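Packing of Small Snack Items into a Printed Paper Bag
Project report, Storage and Packaging module
Randa Hakim

1. Background

The project looked at how small wrapped snacks behave when they are gathered into one outer bag. The items were sweets and biscuits of the sort sold at a till, in film wrappers of differing stiffness. The work was done on a white surface, with a paper snack bag as the outer container. 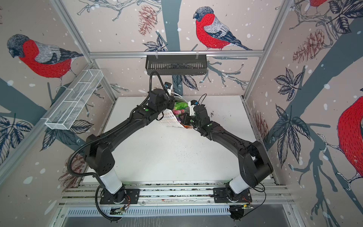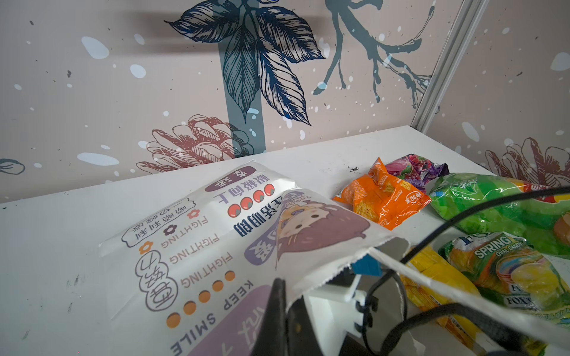
Figures 1 and 2. Snack packaging on the white work surface. Figure 2 shows the printed paper bag with five other packages to its right.

2. Materials

The outer bag is white paper with a cartoon print and lettering in English and Chinese. The word "FIGHTING" is repeated along one side (Figure 2). Paper was preferred to film for the outer bag because it holds a crease, and a crease at the mouth was expected to help keep the bag open during filling.

The items lying beside the bag in Figure 2 differ in size and wrapper. One is a crumpled orange wrapper with a pale yellow window, through which a biscuit-like snack shows. A small purple-and-pink wrapper printed with berries lies behind it. A green-and-yellow candy bag carries the FOX'S name and the words "OVAL CANDY". The remaining two are a bright green candy bag and a yellow snack bag.

3. Method

A trial began with the outer bag lying flat and its mouth facing the work side. Items were put in one at a time, stiffest first. A trial ended when all items were inside or when 30 seconds had passed. Any item that caught on the rim was recorded as a rim fault, even if it later went in. Any tear longer than 3 mm was recorded as a bag fault and the bag was replaced.

Four filling orders were compared. They are named after the shelf labels in the store cupboard: Rolleo, Uka, Saliba and Pometti. The names have no other meaning. Each order was run 25 times, giving 100 trials.

4. Results

There were 13 rim faults in total. Rolleo gave two, Uka three, Saliba one and Pometti seven. Pometti was the only order in which the largest candy bag went in last, and all of its faults involved that item. Bag faults were not split by order, as bags were reused between orders until they tore.

Crumpled film was slower to place than smooth film. It springs back when released and takes up more of the mouth than its contents need. Pressing the air to one end of the wrapper before filling helped - but this was only tried towards the end and was not timed.

5. Limits of the work

Reusing bags means that later trials had a softer mouth than earlier ones. The orders were not shuffled, so Pometti, which was run last, may have been affected most. A repeat should use a new bag for each trial and should weigh the items beforehand.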